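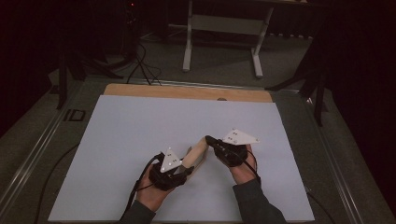 Figure 3-1. Tracking harnesses on both hands, wooden rod held over the work board.

Section 3: Planning and Budgeting Your Two-Hand Station

By Asnakech Woldegiorgis
Last updated: June
28 shares | 11 comments

Welcome to the fun part! By now you have read Section 2 and picked the tasks you want to record. Next you get to decide what to buy, what to borrow, and what to leave for later. The steps below cover one table with two ways of working on it: tracked bare-hand work with harnesses (Figure 3-1) and work with a pair of hand-held grippers. You can plan for one and add the other later, and plenty of sites do.

3.1 Before you order anything

1. Measure the room. Mark the table on the floor with tape, then mark the tripods, with their legs fully open. Tripods always take more floor than people expect, and a tight room will cost you more than any single part on the list.

2. Choose the table. A metal-framed table with rails down the sides is a great starting point, and worth paying for. Brackets and cable clips can go on the rails and be moved whenever you change your mind (you will).

3. Add a wooden panel and a pale board on top. Buy two boards. They are among the cheapest things on the list and a spare lets you swap on a Monday morning without stopping work.

4. Plan the background. Dark curtains on both sides and plain carpet on the floor are enough. Do not spend money on painted walls until you have run the station for a month.

NOTE: If you are using the Makberg planning sheet, the table, panel, and boards all go on line 18. Curtains go under "Room."

3.2 Budgeting for the harnesses

5. Order harnesses in left and right pairs, one marker plate per hand. Try on the sizes first if you can. A harness that fits snugly across the back of the hand is a joy to work in!

6. Budget for spare reflective markers. Put them in the first order — shipping a small bag on its own later is silly money.

7. Count cable length from the wrist, not from the table edge. Each harness in our setup has its own cable, and the person wearing it needs room to reach the far side of the board. Add slack for standing up and turning.

CAUTION: Cables on the floor are a trip hazard. Include floor covers in the budget and keep the walkway behind the operator clear.

8. Pick plain, dark, long-sleeved tops for your operators and buy a few in each size. Set aside a line for washing.

3.3 Budgeting for the grippers

Now the hand-held grippers, which are my favorite piece of the whole station. They let a person feel their way through a job with the same kind of fingers a robot will use, and new operators take to them quickly.

9. Buy in pairs. A single gripper can pick and place, but holding one end of a part while you work on the other takes two.

10. Check the opening against your widest part. Lay your parts out, measure them across, and send the numbers to Bumarard or Correa when you ask for a quote. Both will tell you which finger set fits.

11. Set money aside for finger pads and tape. These are wear items, and the wrap on a busy gripper gets ragged at the edges. Our own line for the year is $700, covering pads, tape, and bushings for the joints.

12. Buy your practice parts at the same time. Simple wooden pieces are perfect: a rod, a long block with a rounded top, something with a cut-out in the side. Get several of each from the same supplier so the sizes match.

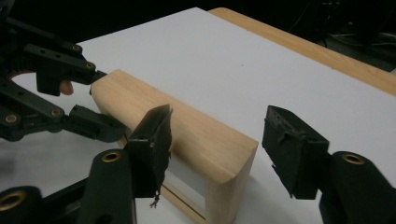

3.4 Ordering and delivery

13. Split the order in two. Put the table, boards, tripods, and curtains in the first delivery and the harnesses and grippers in the second. You will want the room finished before the delicate items come out of their boxes.

14. Ask each supplier for the price of a replacement finger, a replacement harness strap, and a single cable. Write these on the back page of the Warlow log that came with your kit.

15. Check every joint and connector on arrival. Open and close each gripper slowly and look for a bushing that has worked its way out of the arm.

NOTE: Keep the packing foam. You will need it if a harness goes back for repair.

Continue to Section 4, Mounting the Tripods.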